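Project diary, Greco teaching station
March, morning session

The Greco station was opened for demonstration work shortly after eight. The task sheet issued by Pirnness calls for one thing only: bottles are to be taken from the table and placed in the green bin, with the operator driving both arms by hand from the leader controls. Either arm may be used. The sheet does not say which, and I have asked that it stay that way until we see what the operators prefer.

Before the first recording I reviewed the totals left by the previous shift. The set held 1462 demonstrations across all tasks, of which 319 were bottle placements. Of the bottle placements, 89 had been set aside by the reviewers at Husadari. Most of their notes concern the release. The operator opens the gripper while the arm is still traveling, and the bottle strikes the rim. A smaller number concern long pauses, in which the operator has stopped to think and the arms hang still. Both faults will be learned along with everything else if they are left in.
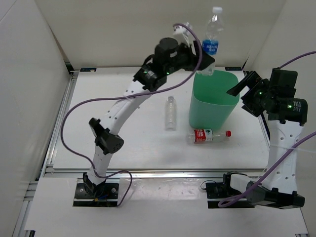
Diary kept by Annunziata Tedesco, Demonstration Lead, Dotevgate

I took the controls myself for part of the morning. The upright hold over the bin is the moment I find most difficult to teach. With the left arm carrying the bottle by its lower body, the cap end stays clear, but the operator's wrist must be kept very quiet, and a small lean is enough to change where the base goes. I have now written into the guidance that the operator is to stop above the opening, settle, lower, and then release. The stop should be short. Reviewers will accept a brief one.

The bottles on their sides are a separate matter. One that lies front to back asks for a different approach from one that lies across the table directly in front of the bin, where the fingers have very little room on the far side. I have asked operators to vary the starting positions between recordings and to avoid tidying the table into a pattern. The clear bottle without a label should appear as often as the labeled ones. It is harder to see against the white surface, and operators have been avoiding it.

There was some discussion about the idle arm. Husadari would like it parked well back. My own view is that it may wait near the bin with the gripper open, provided it does not cross the path of the other — the written guidance permits this, and two-arm tasks will need it later. The question was left open and goes to Pirnness with the weekly notes.

Recording resumed at 2 in the afternoon. Grip force on the left leader handle felt heavier than on the right. Entered in the maintenance log. Leader handles to be compared before the next session, and the revised release guidance to be printed and placed at the station.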